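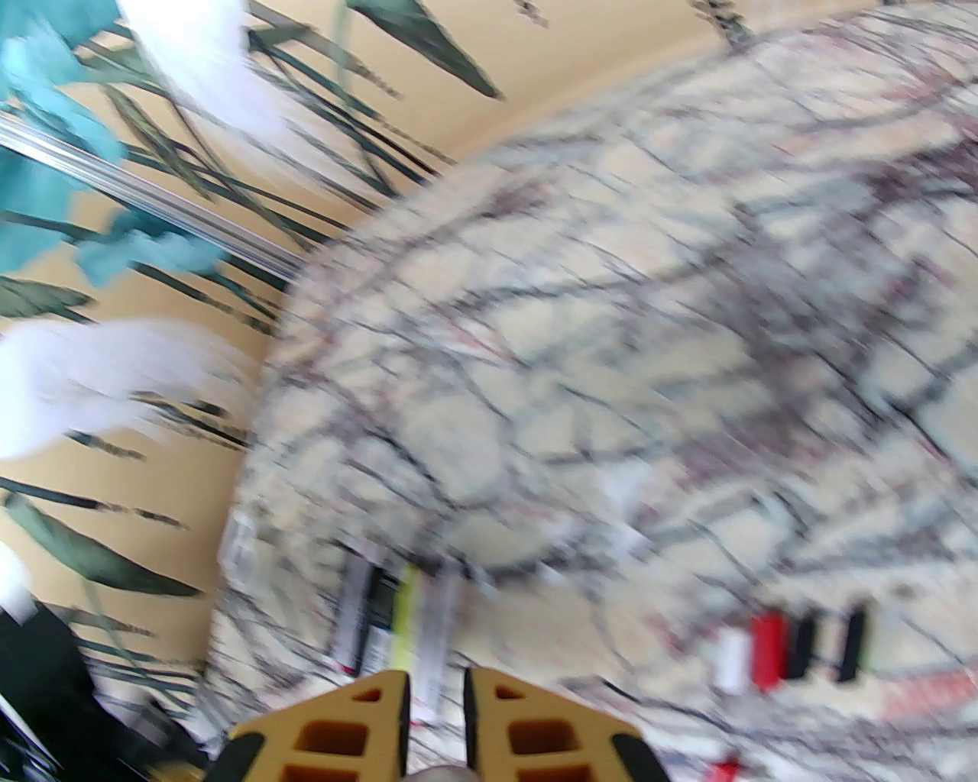 Pattern Repeat and Yardage in Upholstery and Wall Covering
Handout 4, Interior Materials and Estimating
Instructor: Corrado Testa

1. Scope

These notes cover the terms used to describe a repeating pattern, the arithmetic for ordering patterned goods, and the rules for placing a pattern on a curved or boxed form. Plain goods were covered in Handout 3. Fiber content, backing and abrasion ratings are left for later in the course. Bring a calculator and a flexible tape to the Wednesday lab.

All dimensions are in inches unless stated. Fabric is ordered in running yards (36 inches). Wall covering is calculated in strips and then converted to rolls.

2. Terms

Vertical repeat (V). The distance along the length of the goods from a point in the pattern to the next identical point. It is measured parallel to the selvage.

Horizontal repeat (H). The same distance measured across the width. On many fabrics H divides evenly into the usable width. Where it does not, side seams need extra width for matching, and the loss has to be included in the estimate.

Usable width. Total width less both selvages and any unprinted margin. Do not use the nominal width from the sample card in a calculation. Measure the goods.

Straight match. The motif meets its neighbor at the same height on every strip or panel.

Drop match. The motif meets its neighbor at a different height. In a half drop, the offset is V/2. Every second strip is then identical.

Random match. No alignment is needed at the seam. Vertical stripes and some textures fall in this group. A random match still has a direction if the design has a top and a bottom.

Railroaded. Goods printed or woven so that the pattern stands upright when the roll is turned sideways. The length of the roll then runs along the width of the furniture. A directional pattern that is not railroaded cannot be turned to save yardage.

Nap or one-way. All pieces must be cut with the same end up. Treat every botanical design as one-way until you have checked it. Stems and leaves that sweep in several directions may look reversible on a small sample, and shading on the motif often shows that they are not.

3. Scale and contrast

Scale is the size of the largest motif compared with the surface that carries it. A working measure is the number of full repeats visible on the main face of the piece or wall. With fewer than one full repeat, the eye reads a fragment and the placement of that fragment matters a great deal. With more than six, the pattern starts to read as texture at normal viewing distance.

Two patterns in one room are usually separated by at least one of the following: scale, type of figure, ground color, or density. Type of figure means floral, geometric, linear, network and so on. Density means the share of the ground that is covered by the figure. A dense network of thin lines on a pale ground will average out to a middle gray when viewed across a room. A floral with open spacing will keep its ground color at the same distance. The averaged value of each should be checked from the far side of the room before the goods are ordered.

To estimate averaged value, pin the sample to a board, stand well back and half close the eyes. Compare with a gray scale. Record the nearest step. Do this under the lighting planned for the room, since warm lamps shift a cream ground toward yellow and weaken the contrast between the ground and a red or pink accent.

4. Wall covering arithmetic

Let P be the perimeter or wall width to be covered, W the usable width of the goods, and C the wall height.

Step 1. Number of strips: N = P / W, rounded up.

Step 2. Trimmed height: C + 4. The allowance is 2 inches at the ceiling and 2 at the base.

Step 3. Repeats per strip: R = (C + 4) / V, rounded up.

Step 4. Cut length: L = R x V.

Step 5. Strips per roll: S = roll length / L, rounded down.

Step 6. Rolls: N / S, rounded up.

For a half drop, test two cutting plans. The first takes all strips from one roll in sequence. The second takes odd strips from one roll and even strips from another. The second plan often saves a half repeat per strip. Write both results on the estimate sheet.

Worked case A. A wall 184 inches wide and 90 inches high is to be hung with Treltport, a straight-match botanical. Usable width is 20.5, V is 24, and the roll length is 396.

N = 184 / 20.5 = 8.98, so 9 strips.
Trimmed height = 94.
R = 94 / 24 = 3.92, so 4 repeats.
L = 96.
S = 396 / 96 = 4.13, so 4 strips per roll.
Rolls = 9 / 4 = 2.25, so 3 rolls.

The ninth strip is nearly full width. Small errors in measuring the wall will not change the result downward, but an out-of-plumb corner could call for a tenth strip. Three rolls yield 12 strips, so the margin is adequate. Doors and windows are not deducted in this course unless the opening is wider than two strips.

5. Fabric arithmetic

Fabric is estimated from a cut list. Each piece is entered with its finished size, seam allowance and pull allowance. Seam allowance is 1/2 inch per sewn edge. Pull allowance is 3 inches per stapled edge.

For patterned goods, round each cut length up to the next full multiple of V. Pieces that lie side by side within one usable width may share a length. Add one full repeat to the order so that the first motif can be centered.

The common shortcut of adding a flat percentage for pattern is not accepted on graded work. It underestimates large repeats on small pieces. A stool top with a finished length of 22 inches and a repeat of 27 inches wastes goods at a rate that no standard percentage covers.

Worked case B. A boxed bench cushion has a finished top of 61 by 20 inches. The fabric is Sedimport, with usable width 54, V 18, and not railroaded. The top cannot be cut in one piece, because 61 plus two seam allowances is 62 and exceeds 54.

The correct layout places one full-width panel in the center and a narrower panel at each side. A single seam down the middle is not acceptable on a visible face. Cut length for each panel is 20 + 1 = 21, rounded up to 36. The two side panels are cut from one additional width. The top therefore takes two lengths of 36, or 72 inches, which is 2 yards. The bottom takes the same if the cushion is to be reversible. Boxing and the extra repeat are added afterward.

Students should redo the case with the goods railroaded and compare.

6. Curved forms

A flat cloth can be bent around a cylinder without distortion. It cannot be laid over a dome without stretching, pleating or seaming. Most rounded upholstered pieces combine the two: a near-cylindrical side and a softly domed top, joined by a welt or by a turned edge.

6.1 Side band. Cut length equals circumference plus seam allowance. The pattern closes exactly only when the circumference is a multiple of the repeat running in that direction. Where it does not close, put the seam at the back and accept the break. Irregular networks, such as crackle or branch designs, hide this break well. Regular geometrics do not.

6.2 Domed top. Measure over the crown, edge to edge, with the flexible tape. The flat diameter always gives a short cut. Center the motif at the highest point, fix four opposite points, and work outward in both directions. Ease the surplus evenly between fixed points.

6.3 Gored tops. Each gore is cut with its long axis on the straight grain. Matching is possible at one height only. Choose the height that will be seen most, normally the shoulder.

6.4 Bias. Cloth stretches most at 45 degrees to the grain. On a tight curve, a line pattern will bow in these zones even when the tension is even. Check the design on the form before stapling. Reducing tension corrects part of the bow and may leave slack, so test on scrap.

7. Common faults in submitted estimates

Nominal width used in place of usable width.
Rounding at the final step only. Round at each step shown.
Half drop treated as a straight match.
Flat diameter used for a domed top.
Arrow for direction missing from the cut list.
Dye lot not recorded. All rolls for one wall must come from one lot.

8. Problems

8.1 Repeat worked case A with a half-drop match and V = 21. Give both cutting plans.

8.2 Sartori is a crackle design with V = 13.5 and H = 13.5. A round stool has a circumference of 61. How many full repeats fit around the side band, and how much of a repeat is left at the seam?

8.3 Complete the bench cushion in worked case B, including boxing 4 inches high and a matching bottom.

8.4 Umwood is a one-way botanical wall covering with usable width 27. Find the number of strips for a wall 184 inches wide. State the width of the last strip and say where you would place it.

Show all rounding. Problems 8.2 and 8.4 will be checked in lab.

Related items
Handout 3: Plain Goods and Basic Yardage
Handout 5: Welt, Cord and Edge Finishes
Estimate Sheet, Blank
Cut List Template
Reading List, Surface Pattern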